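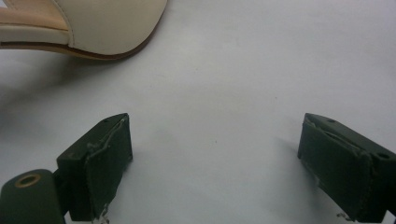 What happens to the packing staff when the handling of single shoes moves to a machine?
They stay on the line, and their work shifts to inspection, pairing and teaching the grippers new styles.

Hotbridge, September. Jamard, a contract finisher and packer of women's footwear, has put automated handling into regular use at its Hotbridge plant. The cells were supplied by Petrenko and cover the steps between final cleaning and boxing: picking up a shoe, turning it for inspection and placing it with its mate.

Shoe handling has been slow to automate. Uppers deform under light pressure, pale finishes mark easily, and the best grip point changes with each style. The Petrenko cells use two-finger grippers and motion data recorded by operators with hand-held versions of the same tool. An operator performs the pick by hand with the tool, and the recordings are used to train the cell for that style. A new style needs some 400 recorded picks before it is released to the line.

Recording is done by Jamard's own packing staff during paid hours. Staff who complete the training module move up one pay grade. The module covers grip placement, approach angle, tool cleaning and the rules for rejecting a bad recording. Operators may stop a cell at any time and return a style to manual handling without a supervisor's approval.

The plant employs 318 people, of whom 80 work in packing. No packing positions were removed when the cells were introduced. Lifting and repeated wrist rotation have been taken out of the standard packing task, and the longest period at any one station is now two hours. Inspection of stitching, sole edges and insole fit remains a manual task, and the final decision on every pair rests with an operator.

Gripper coverings are treated as wear parts. Operators check them for loose threads and lifted seams at the start of each shift, and record the result on the cell's log sheet. Coverings are replaced after 1000 hours of use, or earlier if an operator requests it.

Jamard plans to install the same cells at its Allamley site after the spring production change. Boots and styles with open heel straps will continue to be packed by hand at both sites.

Press inquiries should be directed to the Jamard communications office in Hotbridge.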